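How Loud Is Lunch? Noise in the Dumley Hall Cafeteria

Why I picked this

I eat in Dumley Hall almost every day and I always come out of there tired. My friends kept telling me I was imagining it, so when we had to choose a topic for the spring project I figured I'd finally measure the thing (and get to eat fries while doing homework!).

What I did

I took readings with a borrowed Vosta sound meter at 9 different spots, from the tray return all the way over to the big windows. At each spot I sat down, put the meter in front of me and wrote down a number every minute through the lunch rush. I did the whole thing in April, before the patio opened, so everybody was still eating inside. My first day of readings got tossed because I had the meter on the wrong setting - lesson learned.

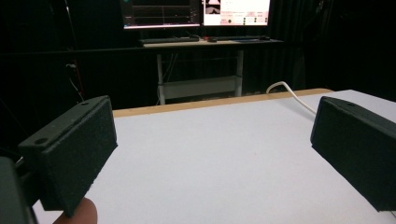

Figure 1. White tabletop.

What I found

The tray return was the worst by a lot. It went over 80 decibels at the peak of lunch, and most of that was plates. The window side was much calmer, even when it was just as full. I had expected the middle of the room to be the loudest and I was totally wrong about that.

The other surprise was chairs. Every time a group got up together the meter jumped, and it took a while to settle back down.

What I'd do differently

I'd go back at dinner, and I'd like to try the smaller cafeteria in Velitz House, where there's carpet. I'd also use 2 meters at once so I could compare spots at the same moment.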